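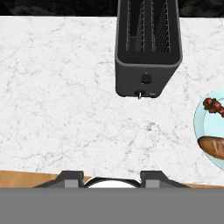
Chapter 3
Heat on the Move

I burnt my tongue on a jam tart when I was small, and I've been curious about heat ever since! The pastry was fine, the jam was not, and I wanted to know why.

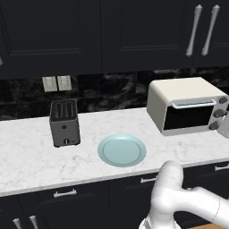 Heat always travels from the warmer thing to the cooler one, and some materials pass it along much faster than others. Touch a silver handle like the two long ones on those dark cupboard doors, then the door beside it. If they're metal, the handles will feel colder, even though a thermometer would give you 20 °C for both (try it before you read on). We'll start with conduction, and the answer to my tart is on page 128.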